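Week 2 handout: Getting hand poses out of a wrist camera
Module notes, Bart Willems, Guvthorpe lab sessions

Last time we got as far as the planner asking for a grasp pose and the perception node handing one back, and several of you stayed behind to ask why the two of them disagreed so often. I promised I would write something down, so please read this before you come to the practical, preferably with a cup of tea and with the Tunholm code open next to it.

The short answer is time. The planner runs at 200 Hz and the camera delivers 40 pictures a second, so by the time an object pose reaches the planner, the arm has moved on -- sometimes by a fair distance. Every message in Tunholm carries a stamp, and the stamp should say when the picture was taken. In the January version of the driver it said when the picture arrived, and a good many of last year's reports spent pages tuning gains that had nothing wrong with them.
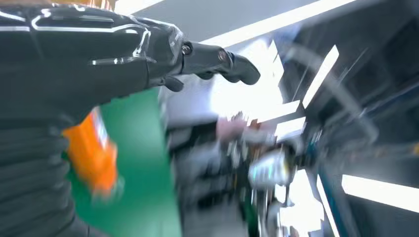 Motion blur is the second thing the perception node has to cope with, and I'd like you to think of it as a kind of information, even if it is a nuisance. When the whole picture smears, the arm was turning quickly and you should trust nothing in it very much. More often the smear is uneven: the fingers stay fairly crisp, down to the little round screw or fastener by the knuckle, while the orange object beneath the hand is badly streaked and the light strips behind have turned into plain white bars. A single blur score for the whole picture would hide all that, and so the Bekberg filter works out a score for each region and passes it along with the pose. Do look at how the score is turned into a covariance, as it is only a few lines long and you will be changing it in the exercise.

Please be careful with very bright regions, too. A saturated patch has strong edges and very little detail inside, so the sharpness measure can come out lovely and high when the region is of no use to anybody. Mask those pixels first and compute the score second. Ignacio, our log player, will draw the mask for you if you switch on the overlay.

For the practical

Load the log of 900 pictures from the course folder and play it through Ignacio at half speed. Plot the pose error against the blur score, once with arrival stamps and once with capture stamps, and keep both plots on the same axes. Then change the covariance so that a badly blurred region is down-weighted but still used -- throwing it away altogether makes the planner jump when the next good pose comes in.

Bring your plots along even if they look odd. Reading for next time is the chapter on delayed measurements, skipping the proofs if you are short of time.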